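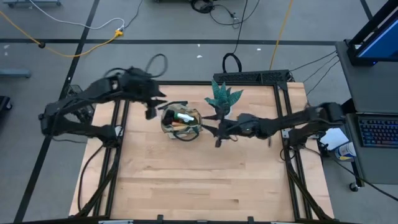

According to Kosmas Kontogiannis, a store counter is worn out when the cashiers say so, and the replacement dates printed in maintenance contracts are mostly a way to sell counters. His remark is often repeated in writing on scheduled refitting, the practice of replacing a shop's fixed woodwork at set intervals whatever its condition.

Scheduled refitting covers counters, wall panels, shelving and trim. It is separate from repair, which answers to damage, and from rebranding, which answers to a change of name or logo. In sales material the three are often run together.

Claimed benefits

Suppliers say that refitted stores sell more. The best-known claim comes from Clotico, a chain that refitted its Juvcombe and Kullthorpe branches and reported higher sales at both. The report covered 90 days. It did not mention that both branches had also extended their hours, and no unrefitted branch was used for comparison. A later summary by the contractor, Kleinschmidt, left out the time period altogether.

Costs

Quoted prices usually cover making and installing the woodwork. Lost trading days, disposal of the old units and moving power outlets are often billed separately. At Kullthorpe these extras came to $3,580, a sum missing from the published case study. The branch closed for two days, reopening on a Saturday with one counter still unfinished.

Alternatives

Resurfacing keeps the existing cabinet and replaces only the top and edges. It is unsuitable where the base has swollen or the layout no longer works.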